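Bramlow site - staff and automation meeting, minutes
8/9/22
Present: Máté Erdős (chair), Till Wunderlich, Atif Kazmi, Jiahui Guo (notes)
Apologies: Pak-hei Fu, sent written comments

Last minutes agreed, one fix: Till asked that "retraining" be changed to "training", he was never trained on the old line in the first place.

1. Where we are
Atif gave numbers. 3,623 demos logged on the soft goods job so far, 668 of them thrown out at review. Mostly bad starts, grip let go too early. Máté thinks the reject rate will drop now that the review notes go back to the person same day. Atif less sure, says people rush before break.
Oson still want soft items first, boxed items later. No change to the order.

2. Packing line staff moving to demo work
2 people moved over from packing so far. Both want to stay. Pay grade is still the packing grade - Till objects again, says its different work and should be graded as such. Máté to take to HR, wants it settled before October.
Jiahui: job title on the rota still says "packer". Needs changing whatever happens with grade.

3. Hands and wrists
Pak-hei's comments read out. Sore thumbs by end of shift, worse with the hand-held grippers than with tape guns. Asks for shorter turns and a real swap, not just a different table with the same job.
Discussion. Atif worried about output if turns are cut. Till said output was never agreed as a target so can't be used against it. Agreed to try shorter turns, Atif to write up the rota. 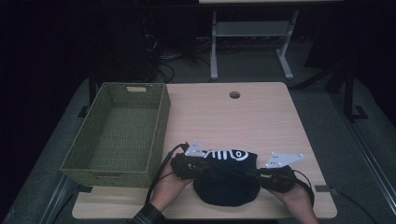
Q from the floor: do the people recording demos get first pick of jobs when the arms go live on the Ekau line?
A (Máté): They get interviewed first for the operator posts. Guaranteed place is not something he can promise, he will ask.

Till wants that in writing. Máté agreed to an email.

4. What the arms will and won't take
Folding and tipping into totes goes to the arms first. Returns stay with people, to many odd items. Jiahui asked who clears jams. Answer for now is whoever is nearest, no one happy with that. Needs a named person per shift. Carried over.

5. Targets
Oson asked for 500 more good demos before next review. Atif says fine if nobody is pulled back to packing for peak. Máté can't rule that out.

Actions
Máté - HR on grading, email on operator interviews
Atif - rota w/ shorter turns, send to Pak-hei before it goes up
Jiahui - job title on rota, put jams on next agenda
Till - collect comments from the late shift

AOB: locker keys, Till still has the spare set. Heating in the back corridor reported agian.

Next meeting when Pak-hei is back, Jiahui to send round times.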